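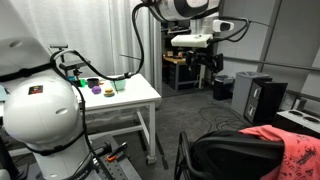

ぬか床のはじめ方と、毎日のお世話

ぬか漬けは難しそう、とよく言われるのですが、始めてしまえば歯みがきのようなもので、気がつくと手が勝手に動いています。わたしも最初の年は二度ほどだめにしましたし、いまの床は三代目です。気楽な気持ちで読んでくださいね。

用意するもの
生ぬか 400g
水 300ml
塩 45g
昆布 ひと切れ
赤唐辛子 1本
捨て漬け用の野菜(キャベツの外葉、大根の皮など)
ふたつきの容器

容器はホーローでもガラスでも構いません。うちでは Barta という店で買った、少し深めのものを使っています。浅いと混ぜるときにぬかが飛び出して、台所の床まで掃除することになるんです(何度やったことか)。

作り方
1. 水に塩を入れて火にかけ、溶けたら火を止めてしっかり冷まします。急いで熱いまま混ぜないように。
2. ぬかに塩水を三回くらいに分けて加え、底から返すように混ぜます。お味噌くらいのかたさが目安です。
3. 昆布と唐辛子を埋め、捨て漬けの野菜を入れて、表面を平らにならします。容器のふちについたぬかは、きれいに拭き取っておきましょう。
4. 朝と晩に混ぜ、野菜は三日ほどで取り替えます。

これを続けていると、だいたい9日目あたりから、つんとした粉っぽい匂いがやわらいで、ほんのり酸っぱい香りに変わってきます。寒い時期はもっとかかりますから、のんびり待ってください。10月に始めた今の床は、なかなか香りが出てこなくて、毎朝ふたを開けては首をかしげていました。

最初に漬けるなら、きゅうりがおすすめです。塩を軽くすりこんでから入れて、夜に漬ければ朝ごはんに間に合います。にんじんは縦半分に切って、もう少し長めに。なすは色が落ちやすいので、塩をたっぷりめにもみこんでください。

困ったときは
水っぽくなったら、清潔な布巾やキッチンペーパーで吸い取るか、ぬかと塩を足します。酸っぱすぎるときは混ぜる回数を増やして、粉からしを小さじ1ほど。白い膜がうっすら張ったくらいなら、その部分を取り除けば続けられますが、黒や赤のかびが出たら、残念でも思いきって作り直しましょう。

旅行のときは野菜を全部出し、表面に塩を多めにふって冷蔵庫へ。帰ってきたら上の塩をよけて、また捨て漬けから始めます。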